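I have a soft spot for the plain two-finger gripper, and after a fall spent comparing it with fancier things I'd like to stick up for it. Raghda Khoury and I have been hanging and unhanging T-shirts for the Davdale project since October, and if you had told me beforehand that I'd come out the other side with strong feelings about finger shape, I would have laughed (and then probably asked you which shape).

We started with the Grekov fingers, which are short and stiff and close like a good pair of pliers. Then came the Jiang set, longer and thinner, lovely to look at and much nicer for getting under a hem. Over 200 tries with each, the Grekov won on hangers and the Jiang won on loose cloth, and Raghda and I spent a very happy lunch arguing about which of those matters more.

My view is that the hanger matters more, and I'll tell you why. A hanger is a handle! It's stiff, it keeps its shape, and once you've got hold of it the shirt comes along for the ride. Cloth is a different animal every time you put it down. People who sell grippers love to show one plucking a handkerchief off a glass table, and I understand the appeal, but most of the laundry in my life lives on a rail or in a heap, and neither one looks much like a glass table.
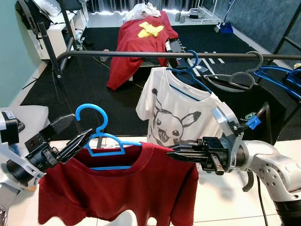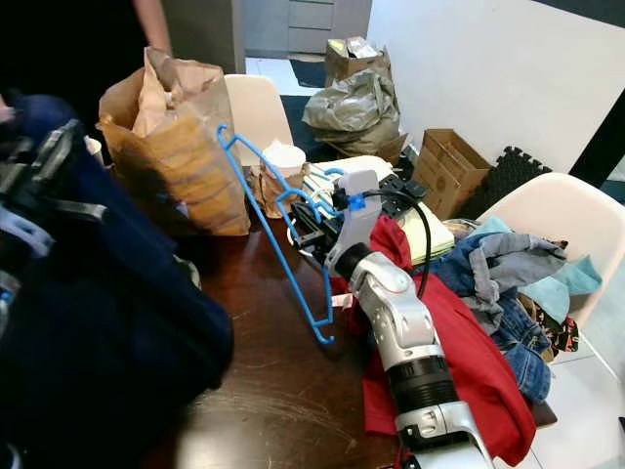

The heap, I'll admit, is where my argument gets wobbly. A stiff finger that's wonderful on a hook will happily pinch two layers of denim at once, or grab a sleeve through a shirt front, and then you're standing there with a knot and a long face. Raghda's answer is to mix them, one kind of finger on each arm, and let the arm with the firm grip do the holding while the other one fusses with the cloth. I resisted this for weeks because it means two sets of spares and two calibrations, and I'm lazy about calibration. She was right, though. We got 88 clean hangs out of our last 200 that way, which was our best run by a comfortable margin.

What I would not do is spend the money on the Grerov hand, with all its joints, before you've worn out something simple. It costs a good deal more and it asks more of your controller, and every extra joint is one more thing to wonder about when a shirt ends up on the floor. Get a plain pair, run it up to 1,000 times, and write down every miss in your own words. By then you'll know which finger you're wishing for, and you can go and buy that one. Raghda still thinks I'm being stubborn about the Grerov, and she has asked to borrow one for the winter.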